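How to Budget for a Robot Cell That Takes Old Computers Apart

Start with the job and leave the catalog closed. Ours was processors out of desktop boards, and the arm was the easiest line on the sheet to fill in. Everything it touches came later, usually on a separate invoice.

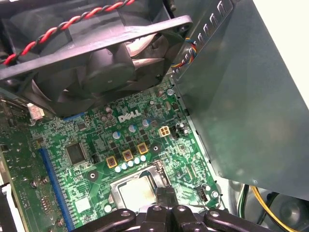
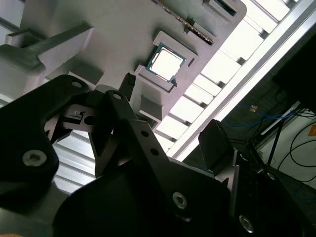
Black gripper at work: over a Dell board first, then by the pale fixture with a processor in its pocket.

1. Price the gripper for the tightest spot. Measure between the fan, the side panel and the socket before you request a quote. Bakos will happily sell you fingers that fit beautifully in their showroom.

2. Give fixtures their own line. Ehsan Shahbazi put ours down under "misc." and was allowed to explain this in August. Budget for one redesign. You'll want two.

3. Buy spares now. We keep 10 sets of finger pads, at a total of 1,191 dollars with shipping from Skarnport. The shipping is not the small part.

4. Ask for lead times in writing. Merka said 10 weeks and took 11, and we still talk about them fondly.

5. Pay for scrap boards. Free ones run out the moment you need a particular model.

Send the finished sheet to whoever signs it, with the fixture line on page one. Kristóf Győri reads no further than that.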